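Sinddale Money Board > Crypto and Trading > Moving coins off Doltinow before the fee change

pintobean_66
Doltinow sent the email this morning. Starting in August they charge a flat fee on every withdrawal, and small accounts get hit hardest. I have 689 dollars' worth sitting there, mostly in one coin plus some leftovers from an old swap. I'm thinking of moving all of it to my own wallet before the change. Has anyone done a full withdrawal lately? How long did it take, and did they ask for ID again?

ledgerline
Did mine last month. They asked for ID again even though I was verified two years ago. Took four days to clear. After that the withdrawal itself went through in under an hour.

Send a small test amount first. Yes, you pay the network fee twice. Pay it.

gristmill
I wouldn't bother with a test on an amount that size. Copy the address, check the first six and last six characters, send it. Two fees on 689 is money thrown away.

ledgerline
A wrong network choice won't show up when you check the characters. The address can look fine and the coins still end up somewhere you can't reach. The test catches that.

gristmill
Fair, if he's never used that network. If he has, skip it.

a_thampi
I went through this in spring with a little more than OP has. My notes:

The leftovers from swaps are below the withdrawal minimum, so you have to convert them first. The convert button is under Wallet, then Small Balances. It only lets you do it once a day.

Download your full trade history before you empty the account. I waited, and the export page gave me an error for a week. Support fixed it but I had to write to them three times.

I printed the history and filed it with my tax papers.

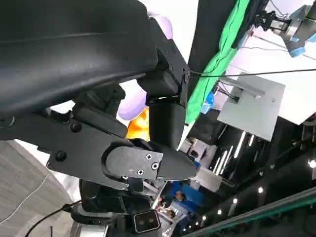 Gripper and finger plate, close up

The export comes as one file per year. Mine had 246 rows for last year alone, and the times are all in UTC, so late evening trades land on the next day. That matters around New Year's if you're doing taxes.
-- Aishwarya Thampi

pintobean_66
Thanks, this is what I needed. I didn't know about the small balances page. Just checked and I have five coins in there, all worth under a dollar.

Which wallet are people using? I was looking at Pinto because it's simple.

norrisway
Pinto is fine. I've had it on my phone for a year. The fee slider is confusing at first. Leave it on Normal unless you're in a hurry.

oldtimer_kel
Can I ask why everyone is in such a rush to leave? I have had an account at Doltinow since it opened and never lost a cent. The new fee only applies when you take coins out. If you are holding for years, you pay it once. People lose more to forgotten passwords and lost backup words than they ever paid in fees.

ledgerline
Because they changed the fee with three weeks' notice. What do they change next?

oldtimer_kel
Every bank I've used has changed its fees too. I read the notice and decided if I could live with it. I can.

norrisway
Both are reasonable. Kel trades a few times a week and OP doesn't.
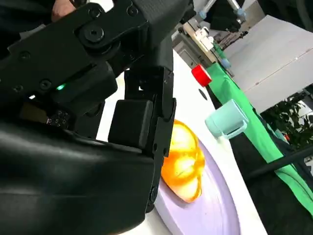
Page 2: Moving coins off Doltinow before the fee change

pintobean_66
Update. ID check took two days. Converted the leftovers and got a bit under three dollars for them. Sent a 20 dollar test to Pinto at 9:40 at night and it showed up before 10. Sending the rest tomorrow.

gristmill
Good. What did the test cost you?

pintobean_66
Eighty cents.

gristmill
OK, that's lower than I expected. I'll take back some of what I said.

fennel_rd
Different question, same topic. I have 867 on Ukusano, and they let you send straight to Doltinow for free. Is it cheaper to go Ukusano to Doltinow to wallet, or directly from Ukusano to wallet?

a_thampi
Directly. The free transfer only helps if you plan to trade on Doltinow. Otherwise you're adding a second company and a second withdrawal. Ukusano's own withdrawal fee changes with how busy the network is, so look at it early in the morning and again in the evening before you pick a time. I saw it drop by half between lunch and 11 at night. 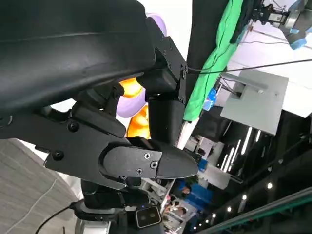

Also check if any of your balance is in their savings product. It has to be unlocked first and that takes seven days on the fixed plan. You can unlock early but you give up the interest for that period. On 867 that is a few dollars at most, so it depends how soon you need it out.

fennel_rd
About half of it is in savings. I'll let the seven days run and move everything in one go.

oldtimer_kel
For the record I am still staying put. But write your backup words on paper, two copies, and keep them in two different buildings. Don't take a photo of them.

ledgerline
Agree with Kel on that one.

pintobean_66
The rest arrived. Doltinow balance is zero and I have the history files saved. Leaving the account open until I've done my taxes. Does anyone know if they close inactive accounts?

norrisway
After 12 months with no login, according to the terms. Log in once and the clock resets.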